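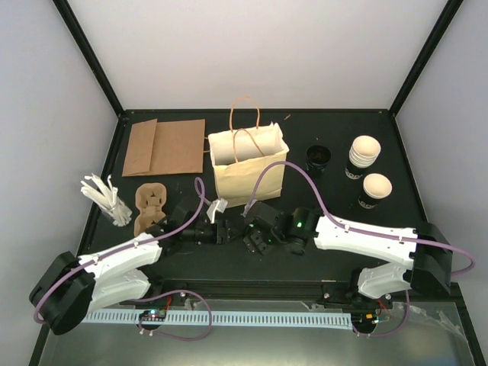 Do I have to print a ticket for every takeout order? You can switch auto-print off for takeout and leave it on for everything else, and I'll walk you through it below.

Section 7: Setting up takeout tickets in Lovance

I run the counter at Beaudoin and set this up myself, so these are the steps I use (menu names are from the 14/06/2021 update).

1. Open Settings, then Orders, then Takeout. If Takeout is grayed out, log in as the manager and try again.

2. Tap Pickup Times and type in your shortest wait. I put 14 minutes. We tried 7 and the kitchen hated me!

3. Tap Extras and add a line for each thing that goes out with the food: napkins, sauces, cup, lid. 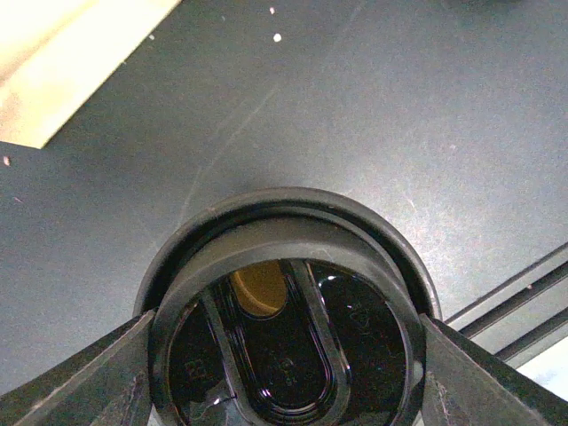
4. Drag those lines into the order you pack them, because the ticket prints them top to bottom. I keep drinks last so they go in after the hot stuff.

5. Turn Auto-Print on or off, pick your printer, and hit Save. Ours shows up as Skirnine 2.

6. Send a test order through. Use a number you'll spot right away (mine is always 436) and check that it lands on the kitchen screen.

Note: Item names get chopped at 31 characters on paper, so "large iced tea no lemon" is fine but a whole life story won't be.

Caution: Don't hit Reset Takeout while orders are open. It clears the pickup times as well as the extras, and there's no undo. Close out the day first, then reset and start over from step 2.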